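Werkstattbuch Lesekreis Dedside
Donnerstag, 19. August 2021

Nachtrag zum Juli-Experiment, bevor ich alles vergesse. Gelesen wurde »Sutard«, Band eins, in zwei Gruppen: die einen am Stück, die anderen in Wochenportionen mit Chat dazu. Frage war, ob das Buch beim gemeinsamen Lesen besser wegkommt. Bei Plendale im Blog steht das ja so, als wäre es bewiesen.

Bewiesen ist bei uns gar nichts. Die Portionsgruppe hat freundlicher bewertet, stimmt. Nur waren das auch die Leute, die die Reihe sowieso mögen und das Sonderheft mit der Karte schon im Regal hatten. Beim nächsten Mal auslosen, sonst können wir es lassen.

Zum Text selbst: Der Anfang trägt bis Seite 49, dann kommt der Prozess, und ab da erklärt jede Figur der anderen, was beide längst wissen. Die Wendung mit dem Leuchtturm habe ich nicht geglaubt. Im Chat fanden das viele »mutig«. Mutig wozu? Das Motiv der Schwester ist im zweiten Kapitel ein anderes als am Schluss, und ich sehe keine Stelle, an der es kippt. Wer eine findet, bitte mit Seitenzahl an den Rand schreiben.

Auch offen: die Übersetzung. »Er hob die Brauen« kommt mir viel zu oft vor, kann am Original liegen. Lamont hat die englische Ausgabe als Leseexemplar, anfragen.

Der Chatverlauf liegt exportiert im Ordner, 2.000 Nachrichten. Davon geht ein großer Teil ums Cover. Das Cover ist hübsch, ja. Ich würde trotzdem gern wissen, wie die Noten ohne Schutzumschlag ausgefallen wären.

Band zwei: vorerst nicht bestellt. Erst die Fragebögen auswerten, Frage drei streichen (»Hat dich das Buch berührt?« beantwortet jeder mit ja).
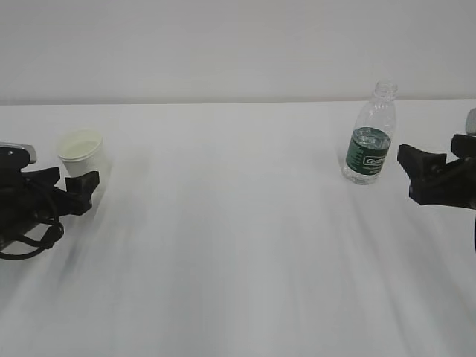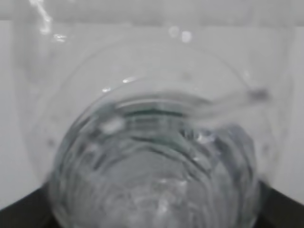
Oben weiße Tischplatte vor heller Wand, unten Wasser im durchsichtigen Becher.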